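I've become a bit of a tray person. It started with the play kitchen, because small plastic bits were ending up under the couch, down the side of the fridge and once in my ugg boot. A tray with a decent lip sorted most of that out, and now I've got one in nearly every room (Darren Hartley next door reckons I should be stopped).

## Get one with a lip and some grip

Flat trays are useless for anything round. You want raised edges all the way along and a bit of texture on the bottom. Our favourite is plain red plastic and it lives on the bench of the toy kitchen, right beside the little sink.

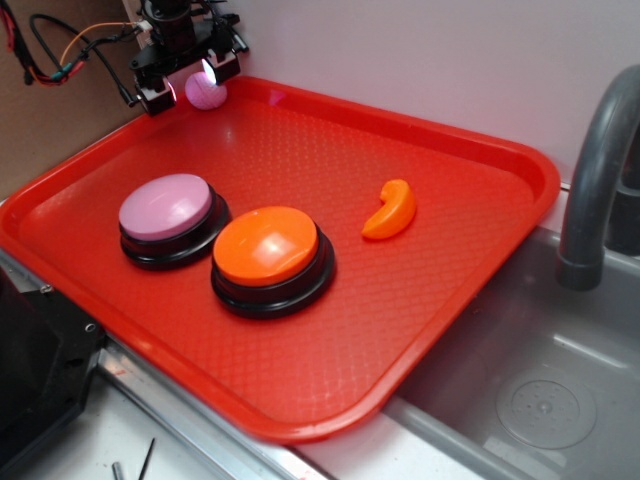 *The red tray, with the two big push buttons, the orange wedge and the pink ball.*

I looked at a fancy bamboo one from Nakpan, but plastic goes under the tap and I don't have to fuss over it. Warm water, a squirt of dish soap, and an old toothbrush for the pattern because crumbs get right down into it. Stand it on its edge in the dish rack or it'll sit there holding a puddle till Thursday!

## Keep it to a few things

My friend Siriporn Somboon taught me this one. Don't tip the whole toy box out. Put out a handful of bits that go together in some way, so there's a game in it without you having to invent one at 6 am. Colour is the easy way in: an orange button and an orange fruit slice, a pink button and a pink ball. Swap them over when interest dries up. I do ours when I change the tea towels, otherwise I forget.
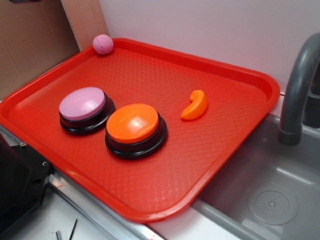 **What do you use to clean sticky plastic toys?**

Bicarb and a damp cloth, then a rinse. For old sticker glue I rub in a little cooking oil, leave it while I have a cuppa, and wash it off with dish soap. Anything with batteries just gets a wipe with a wrung-out cloth.

## Give the tray a home

A tray that wanders is only another thing to trip over. Ours goes in the same spot every night with its bits still on it, and pack-up takes me no time at all. The grown-up version works just as well for keys, sunnies and the mail, or for tea gear beside the kettle. 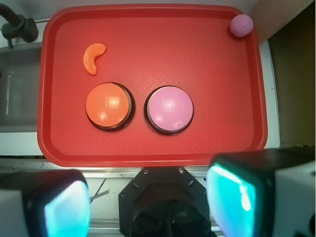
The only spot I haven't cracked is the laundry, where the shelf is too narrow for any tray I own. I've tried an old baking dish and it slid straight off onto the pegs. If you've got a skinny one that works, tell me where you bought it, please!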